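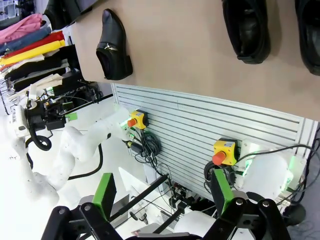 Black shoes on the table, Wednesday

Shoe Sorting Group – Minutes
Posted Wednesday, 4:40 pm, by the minutes secretary, Wenden

We use cookies to remember your settings. Accept / Manage

Started late, 2 apologies. Last minutes agreed, one correction – Santoso order was 800 boxes, not bags.

1. Stock. 2,663 pairs on the sheet as of this morning. Shelf total doesn't match, recount of bay two before next meeting. Black dress shoes still the biggest group by far.

2. Pairing. Long talk on this. Too many singles going in the Flarden crates unmatched. Agreed: black shoes get paired on the table first, checked for size inside the shoe, then boxed. Loafers with buckles kept seperate from plain ones. Shoes to be stood upright, soles down, not left on their sides. 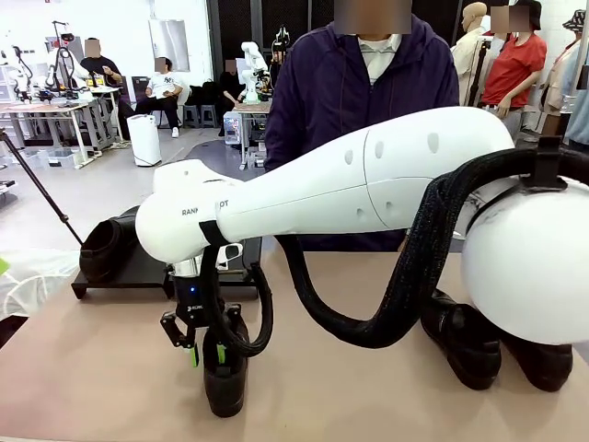 Also agreed left and right go in toe to heel, tissue between. Someone asked about shoe trees – no, too bulky, boxes won't close. Polish only if scuffed.

3. Low stand. Proposal to use the black one for shoes waiting on a partner. Carried. Anything still single after two weeks goes to Renisell with the odd lot.

4. Boxes. Quote in for 2,000 more, same size as last time. Felt high. Get a second quote before ordering. Lids to be labeled on the short end, size first then color – last batch was done three differnt ways.

5. AOB. Sizing chart has gone missing again, print two. Laces: bag them by length, black only for now.

Next meeting Wednesday, same time. Closed 4:15.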